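Talks > Workshop day > Speaker notes
September. Notes by Danica Machala

Start with the question from the signup sheet: can a machine do my chores yet? Say "some of them, slowly" and let people laugh. Then slow down, this is the part I love!

Chores look easy to us because our hands do most of the thinking. Take scooping. You pick up a scoop, you tilt it, you feel the bottom of the basket through the handle, and you ease off before you scrape. (Mime it. Ask who has emptied a litter box or bagged screws at work this week.) A robot hand has to get every bit of that from somewhere: the grip on the handle, the angle of the blade, where the basket wall is.

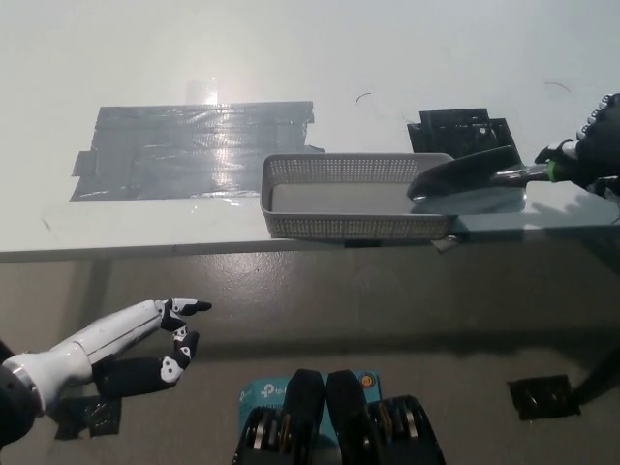

Kvido Procházka and I kept a tally at Ukesen for one afternoon. 57 scooping tries, and we argued over what counted as a good one for longer than the tries took. Does a scoop that gets most of it count? At home, sure. At a packing bench, maybe not. Ask the room, take 2 answers, move on.

Shop floor next. Same motion all day, same basket, same height, so machines have a real head start there. Kitchens move around on you! Somebody puts the basket on the other side, or swaps the scoop for a bigger one, and you're back to practicing.

If there's time: Kvido's bit on handles, 4 minutes. He gets excited too, so watch the clock.

Questions. Someone will ask about laundry. Tell them I want it as badly as they do, and that soft things are a whole other talk (Thursday, same room).

Contact: Danica Machala | © Skerix | Back to top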